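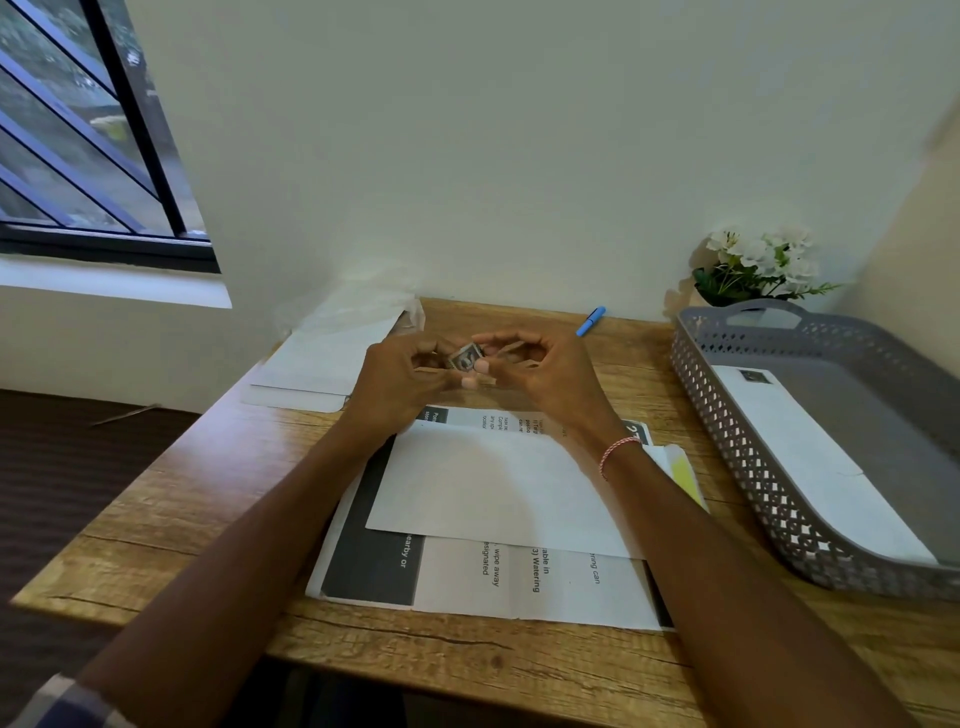 Minutes of the Onham Paper Folding Group, Thursday session, 2 August 2018. Chair: Solomiia Kobzar. The July minutes were approved with one correction: the hall rate is 60 per evening, and the figure of 27 refers to the storage cupboard. Item 1, program for the fall exhibit. The chair proposed a section on small work in printed paper. It was noted that when a piece is only a few centimeters across, as with the one held between two hands over the desk, the pale border reads as a line around the darker printing and the crease plan should allow for it. Agreed that entries in this section state the starting sheet size.

Item 2, paper stock. 412 sheets remain from the Flimar order. The heavier grade cracks along reverse folds and will be kept for box lids. Reorder deferred to the next meeting.

Item 3, display cases. Deng has offered 8 cases on loan. Shelf depth is adequate for the modular pieces but not for the long screen, which will go on the wall. Transport to be confirmed in writing.

Item 4, beginner sheets. The diagram for the waterbomb base shows a valley fold at step 5 where a mountain fold is required. Existing copies to be withdrawn. S. Kobzar to redraw.

Item 5, Bamemance exchange. Their list of models has been received. Two have no credited designer and will be held back until the credit is supplied.

Any other business: the bone folders are to be returned to the tray after each session. Meeting closed at 8:40 p.m.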